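Ponley Muted Words Set

Version 2. Compiled by Canan Kurtuluş. Please read the part on labels before you train anything on this.

What it is

A table of 1000 short public posts from Ponley, the neighbourhood network. Each post carries a yes or no for whether the app's "quiet mode" hid it from a reader who had switched the feature on. Ponley says quiet mode learns what upsets you and gently keeps it away. I had my doubts, so I started saving posts.

Quiet mode hid 458 of them. Going by the adverts I expected arguments and bad news. A good share were lost cats, bin collection times and people selling prams. Make of that what you like.

How it was gathered

Two accounts, both registered in Plakcombe, followed the same local groups through January. One had quiet mode on, the other had it off. A post seen by the second and missing from the first was marked as hidden. Both feeds were read each evening, scrolled down to the previous day's last post.

That method has an obvious hole. Ponley shuffles its feeds anyway, and a missing post may simply have lost out to an advert. I asked support whether they could tell the two apart and was sent a link to the page about changing my password.

Fields

post_id: our own number, unrelated to Ponley's
text: the post, with names and phone numbers taken out
group_type: buying and selling, events, chat or notices
hidden: yes or no
checked: yes if a second person agreed with the label
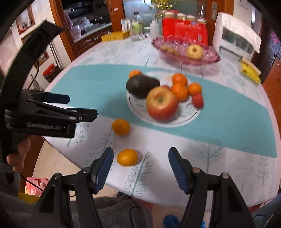
The checked field is blank for most of the buying and selling posts. Don't read a blank as a no. Anumano, who sell a tool that claims to measure "feed wellbeing", did exactly that with version 1 and got a very cheerful chart out of it.

Known problems

Posts with only a picture were left out.
Edited posts keep their first wording.
One town, one month. I wouldn't stretch it to the whole network — or even to the next town along.

Licence

Free to use and share with credit to Kurtuluş. Corrections are welcome if they come with a post_id.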